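Lists > Gallery Roundup > Archive > Thread
2 min read

From: Elfriede Grabner
Date: Jun 3, 2019
Subject: Re: Who gets the next roundup?

Clalura wrote:
> I vote Pallel. Over 400 pieces in the gallery and you've featured
> exactly none of them. Meanwhile Petersen has been in twice and he
> only draws the one lighthouse. Is there a system, or do you throw
> darts?

There is a system. I open the gallery meaning to be fair, I get distracted by a lighthouse, and two hours later I have a roundup. It has served us well since April.

Point taken about Pallel, though. I went through the whole back catalog last night, including the scraps folder, which I don't recommend on a full stomach. The early stuff is mostly armor. Pallel clearly learned armor first and people much later, so you get these gorgeous shoulder plates with a thumbprint for a face. Somewhere past the halfway mark the faces catch up, and then there's a run of 9 ink pages (the ferry ones, with the rain) that I'd hang on my wall if my wall weren't already full of Petersen.

So Pallel is next. I'm picking six, and the ferry pages count as one because I said so.
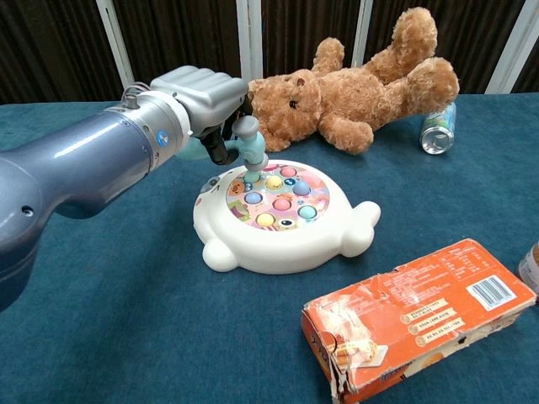 Gotero, you still owe me the write-up on the color challenge. You said "soon," and I've known you long enough to be worried. If it's going to run past 320 words, cut the part about paper texture. You know the part. It was in the last one too.

Everyone else: please send links to the gallery page and skip the bare file. I can't credit "final_final_2" to anybody, and three of you apparently use the same name for it.

Petersen, the new lighthouse is very nice. Try a barn.

Elfriede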